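Search this forum
Search in: This topic / All topics / Members
Advanced search

Two-arm rig keeps tripping the left elbow on bag tasks

ultan_c
Morning all. Long post, sorry, but I'm having far too much fun with this one to keep it short. We're running a pair of arms on a torso over a big table, packing and unpacking groceries, and for the past fortnight the left elbow has been throwing an overcurrent fault partway through paper bags. Only bags! Crates are fine, baskets are fine, tins and boxes all fine. The log had 1,322 bag runs in it last night and the fault shows up 3 times, always the left arm, always when both grippers are holding the rim.

When it trips, the left arm goes limp and the right one keeps pulling. So the bag tears, which is a laugh, but the left forearm also drops onto the table with a fair old thump, which isn't.

Controller is the Gorum, stock firmware. Any ideas welcome, even daft ones.

lesego.ntuli
Love this project! First thing I'd look at is the two arms fighting each other. If both have hold of a stiff paper rim and neither one is yielding, a tiny position error turns into real force and the elbow cops it. Try dropping the stiffness on one side as soon as both grippers close.

yurani_u
Sorry, I disagree with Lesego. If it was the arms fighting you'd see it on the baskets as well, and a basket rim is a lot stiffer than paper. My money's on a cable. Bags are the job where the wrist has to reach in and roll the most, and a wrist cable pulled tight at full roll will do beautifully strange things to an encoder reading.

lesego.ntuli
Fair point about the baskets. Ultan, do you ever grip a basket with both hands at once?

ultan_c
No! One hand steadies, the other one puts things in. So you could both still be right, haha.

P. Achari
Can I be the boring one? Whatever the cause is, the right arm carrying on after the left has faulted is a safety problem and I'd park the rig until it's sorted. A fault on either side should stop both. And a limp arm falling onto a table means the brakes aren't engaging on that fault, or there aren't any. Who's standing beside it when it drops?

ultan_c
One of us is usually next to the table to reset things. Point taken. Both sides were meant to be on the one stop chain, and I found this arvo that the Sirnent relay only cuts on the big red button and ignores the drive fault output. That's my wiring and I'm a bit embarrassed by it. Rewired now, so a fault on either side stops the lot.

P. Achari
Good on you for saying so. Brakes?

ultan_c
Shoulder has one, elbow doesn't. I'm adding a controlled lowering on fault, and the person resetting stays behind the tape while the arms are live.

mthembu_p
Controlled lowering won't help if the elbow drive is the thing that's dead. I'd keep everybody back and call it done. We had a Lunov arm let go in December and the lowering routine never even ran.

lesego.ntuli
Depends on the drive. Plenty of them will still short the windings on an overcurrent and you get a nice slow sag. Worth testing with something soft under it before you write it off.

yurani_u
Any chance of a picture, Ultan? I want to see how the cables are dressed!
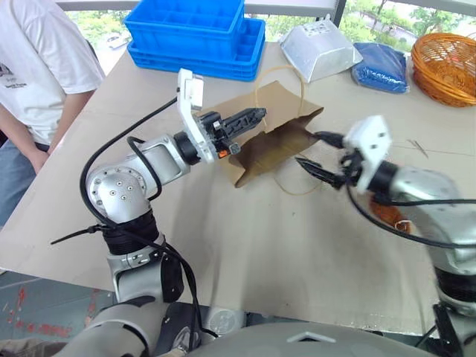 ultan_c

Your wish etc. It's the view from the head, with both grippers at the mouth of the bag, which is the part of the job where it trips. Have a squiz at the left arm: one black cable comes off the white gripper housing and swings in a wide arc back down past the elbow, and there's a second one looping beside the silver link. Plenty of slack to my eye, but tell me what you reckon.

yurani_u
Ooh, thank you! That's more slack than I expected, so I'll take half of it back. I'm still not keen on an arc that wide going past the elbow. It could be fine in this pose and snag in another. Clip it closer to the link and run it through full roll by hand with the power off, and feel for where it goes tight.

mthembu_p
Agree with Yurani, and check that zip-tie near the ribbed joint while you're in there. A tie done up too hard on a moving cable will break a core and you won't find it until it's bent just so.

ultan_c
Ripper, that's my evening planned. I'll do the cable first and leave the stiffness alone, otherwise I won't know which one fixed it. Jacobs wants the rig back on bags this week but it can wait.

lesego.ntuli
Sensible order. Log the elbow current on both sides as well! If it climbs slowly after the second gripper closes, it's my theory, and if it spikes out of nowhere, it's Yurani's.

yurani_u
Deal. Loser buys the paper bags.

Related topics
Gripper fingers slipping on glossy cartons
Wiring two drives to one safety relay
Encoder dropouts at full wrist roll
Soft landing for arms without elbow brakes
Favourite cable clips for moving joints

Contact the moderators | Forum rules | Copyright 2021 | Back to top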